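Section 4. Cross-References, Verse Numbering and the Reading Plan

Read this section before you let Bollance link anything for you. The program will offer to build your cross-references the first time you open a study notebook, and the button is large and green. Leave it alone for now. The links it makes are only as good as the numbering system you have told it to expect, and the default is wrong for a fair number of readers.

You should have finished Section 3 and have at least one Bible text and one commentary installed. If the commentary shelf still says "Indexing," wait.

4.1 Choose a numbering system

Bollance handles verse numbers in three ways: English, Hebrew and Greek. The setup wizard guesses by looking at the language of your menus. I have never understood why anyone thought this was a sound method. A person who reads menus in English may well be working from a Hebrew text.

1. Open Library, then Texts, and select the Bible you will use most.

2. Choose Numbering from the side menu.

3. Pick English, Hebrew or Greek. If you don't know which one your printed Bible follows, look up the end of Malachi. If there is a chapter 4, choose English for now. If the book stops at chapter 3, choose Hebrew.

4. Check your choice against Psalm 22. In the English and Hebrew systems, this is the psalm that begins "My God, my God, why have you forsaken me." In the Greek system the same psalm is 21, and 22 is the one about the shepherd.

5. Now check the verse. In Hebrew numbering the heading of that psalm counts as verse 1, so the cry itself is verse 2. If your screen and your printed page disagree by one verse, you have the wrong system.

6. Select Apply to this text. Do not select Apply to all.

Caution: Apply to all changes every text in your library, including those that were set correctly. There is an Undo, but it restores the wizard's guesses and throws out your own settings.

Note: Some older Catholic editions in English follow the Greek and Latin numbering of the Psalms. The wizard does not know this. Set those by hand.

4.2 Bring in a commentary

Most commentaries sold for Bollance come in the Ciltent format. The sales page calls Ciltent files "fully linked." In my experience this means that somebody ran a program over the scanned text and told it to turn anything that looked like a reference into a link. Sometimes that works well. Sometimes a page number becomes a verse in Job.

1. Choose Library, then Add, and find the file.

2. When asked for link confidence, move the slider to Strict. The other two settings, Standard and Generous, will give you more links and a longer cleanup.

3. Leave "Infer book from context" unchecked.

4. Select Import and let it run. Large works can take 20 minutes on an older computer. The progress bar stops near the end and then jumps, and this is normal.

5. Open the import report. It is under Tools, which is an odd place for it. 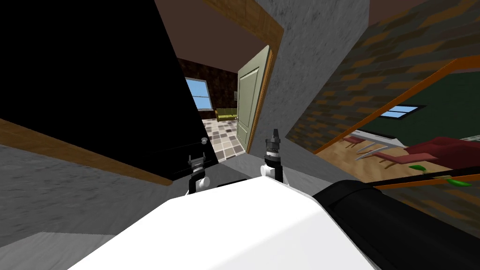

Figure 4-1. Two robot arms with grippers, near a large black panel.

6. In the report, sort by Book and look at the short ones first. Philemon, Jude and Obadiah have only one chapter each, so authors often cite them by verse alone. "Jude 14" should go to verse 14. Ciltent files regularly send it to a chapter that does not exist, and Bollance then drops the link without a word.

7. Fix what you can by right-clicking the entry and choosing Reassign. Where you can't tell what the author meant, choose Unlink. A plain printed reference does no harm.

Note on the Havlíček volumes: these cite the Psalms by Greek numbering in the introductions and by Hebrew numbering in the body of the commentary. The publisher describes this as a feature. Import the introduction and the body as separate files if you own the split version. If you own the single file, set it to Hebrew and treat every psalm reference in the introduction with suspicion.

4.3 Build the cross-references

Now you can press the green button, with some limits.

1. Open the notebook you want to work in.

2. Choose Links, then Build.

3. Under Type, check Quotation. Leave Allusion and Theme unchecked.

4. Under Direction, choose Both ways.

5. Select Build.

Quotation links are the ones you can test. Mark 15:34 quotes the opening of Psalm 22, and you can set the passages next to each other and see for yourself. Allusion links are a matter of judgment, and the program doesn't say whose. The help file refers to "scholarly consensus" on this point. I asked the support desk which scholars and received a link to the help file.

Theme links are weaker still. Turn them on for the word "joy" and you will get a list as long as your arm, in which a harvest song, a drunken feast and the letter to the Philippians are all treated as the same idea. A reader who wants to know what Paul meant will be no further along. If you are curious, build the theme links in a spare notebook and delete it afterward.

Caution: Building with all three types checked cannot be reversed for a single type. You would have to clear every link and start again, and any notes pinned to a link go with it.

To check the result, open Joel at the passage where the spirit is poured out on all flesh. In English numbering it starts at 2:28 and in Hebrew numbering at 3:1. Follow the link to Acts 2 and then follow it back. If you land on the same verse you left, your numbering is set correctly. If you land somewhere else in Joel, go back to 4.1 and look at the setting for your second text, since that is the one people forget.

4.4 Add a reading plan

A reading plan is optional. Bollance ships with a good many of them and will suggest one whenever you close the program, until you turn the suggestions off (Preferences, Reminders, uncheck "Encourage me").

The plan used for the samples in this guide is Brurkuvier, put together by Ľubica Hrnčiar. It covers the laments over 30 days with a gospel reading beside each. I have my doubts about daily plans in general. They reward finishing, and a person can finish Lamentations without having read it. This one at least repeats passages and leaves some days short.

1. Choose Plans, then Find, and type the name of the plan.

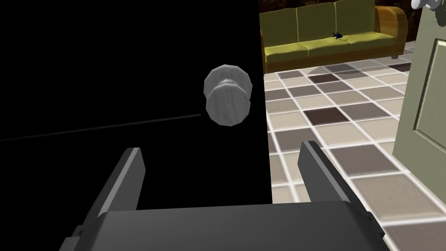 2. Select Add, and choose a start. Today is the default. If your group begins in September, choose Hold and the plan will wait.

3. Under Text, select the Bible whose numbering you set in 4.1. The plan stores its readings in English numbering and converts them as it goes.

4. Open day 14 and compare it with your printed copy. The reading should end at the end of a sentence. If it stops in the middle of one, the conversion has failed, and you should remove the plan and add it again after restarting the program.

5. Turn off Streaks. This is under Plans, Display. With Streaks on, a missed day is marked in red and cannot be unmarked, even if you read it the next morning.

6. If you want the plan's own comments, check Show editor's notes. They are brief. Kathleen Moynihan wrote the ones on Job, and those I would keep, mainly for the places where she says plainly that the Hebrew is obscure and the translators are guessing.

Note: "Reflection prompts" are a different thing from editor's notes. The prompts are generated from the theme links described in 4.3. If you left theme links off, the prompt box will be blank. You may want to keep it that way.

4.5 If something looks wrong

Links go one verse too far or too short in the Psalms only. One of your texts counts the headings as verses and the other does not. See 4.1, step 5.

Links are one whole psalm off. Greek numbering has been applied to a Hebrew or English text, or the reverse.

Links in the deuterocanonical books are missing. The Build command skips any book that is not in your main text. Set a Bible that includes those books as the main text and build again.

The third letter of John ends at verse 15 in one text and verse 14 in another. Nothing is wrong. Editions divide the closing greeting differently, and Bollance has no setting for it.

The import report is empty. The website says an empty report means no errors. I have also seen one after an import that failed halfway. Open the last chapter of the commentary and see if there is any text in it.

Back up your notebook before going on to Section 5. Choose File, Save a copy, and put the copy somewhere other than the Bollance folder, which the updater clears.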